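Domingo, comparando pinzas en simulación

He pasado casi todo el día con la comparación de pinzas. Quería dejarla cerrada en abril y voy con retraso.

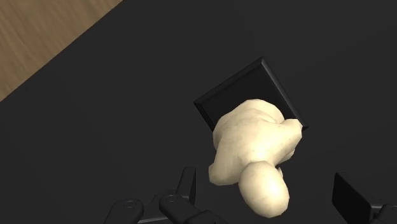
La tarea es la de siempre: coger el jengibre, levantarlo de la bandeja y soltarlo fuera. Raíssa insistió en meter un objeto irregular en la prueba porque con cubos y cilindros todas las pinzas salen bien paradas, y tenía razón. Con el cubo no había visto ninguna diferencia entre la Vososon y la Hudley. Con el jengibre la vi antes del café.

La Vososon tiene los dedos planos y el cierre por varillas. Si la entrada va centrada sobre el bulto de abajo, agarra. Si entra un poco girada, una de las placas toca primero, la pieza pivota y el agarre se queda en un solo punto de contacto. Probé a bajar la velocidad de cierre y mejoró algo. Probé también a subir la fricción de las almohadillas y mejoró mucho, pero eso es hacer trampa: el valor que puse no se parece al de la goma que tenemos en el laboratorio. Lo he devuelto a como estaba y lo he apuntado en el registro.

La Hudley cierra en paralelo y es más lenta. Perdona más los giros, aunque a cambio el cuerpo es ancho y en 3 configuraciones chocó con el borde de la bandeja. Habría que repetirlas con la muñeca más alta.

En total llevo 620 intentos entre las dos. No quiero sacar porcentajes todavía porque cambié el controlador a media tarde y los primeros no son comparables con los últimos. Error mío. Tenía que haber terminado la tanda con el controlador viejo y empezar otra aparte.

El cambio de controlador, por cierto, sí ha valido la pena. El de posición seguía empujando aunque ya hubiera contacto, y el jengibre salía disparado de una manera ridícula. Con el de impedancia se queda quieto. Siobhán me pasó sus ganancias hace tiempo y las he usado casi tal cual, solo he bajado la rigidez lateral.

Falta la cámara. La de muñeca ve bien los dedos y la pieza desde cerca, pero la bandeja negra sobre la mesa gris oscura se pierde, y el detector no encuentra el borde en bastantes casos. Magdolna propone aclarar la mesa. Yo preferiría dejarla así y ver qué hace el detector — la mesa real es igual de oscura.

Mañana: repetir la tanda entera con impedancia, escribir a Nelli por la licencia y mirar por qué el registro pierde la última línea cuando paro a mano.

He cenado tarde, sopa de sobra de ayer. La tanda de prueba sigue corriendo.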